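3.2 Tableware and portion judgement in shared kitchens

The second part of the study looked at how people judge the size of a portion when the bowl changes colour but the amount of food does not. Earlier work has mostly used white china in a laboratory. We wanted something closer to daily use, so the sessions were held in two shared kitchens, one in Utbridge and one in Jorkau, where residents already cook and eat together.

A total of 482 residents took part. Each person was shown cooked rice in plastic bowls, one bowl at a time, and asked to say how many spoonfuls it held. No one was told the aim of the study until the end. Sessions took place before the evening meal, as the pilot in March had shown that people who had just eaten gave lower and less steady answers.
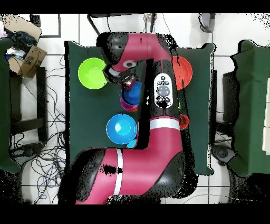

Figure 4. Bowls in assorted colours on a dark green cloth.

Answers were written down by a member of the team and checked the same evening. After removing blank and unreadable entries we were left with 1644 judgements. Most people gave more than one, and the analysis allows for this by treating each person as a random effect. A further 33 entries came from residents who reported some form of colour blindness – these are kept in the main results and also looked at separately in Section 3.4.

The effect of colour was small. Where the bowl was close in colour to the rice, judgements tended to be lower, as the Ríos plate study would lead us to expect. Where the contrast was strong, they tended to be higher, but the spread was wide and the two kitchens did not fully agree. The Jorkau residents gave higher answers for every bowl, and this gap was larger than any difference between colours.

One likely cause is the spoon. Jorkau uses a deep serving spoon bought through the Pamora scheme, while Utbridge uses ordinary dessert spoons. We had asked people to picture their own spoon when answering – with hindsight a standard one should have been placed on the table. Section 3.3 repeats the analysis with answers scaled to spoon volume.

Contact the editorial office | © Utbridge Papers in Food and Household Research | Back to top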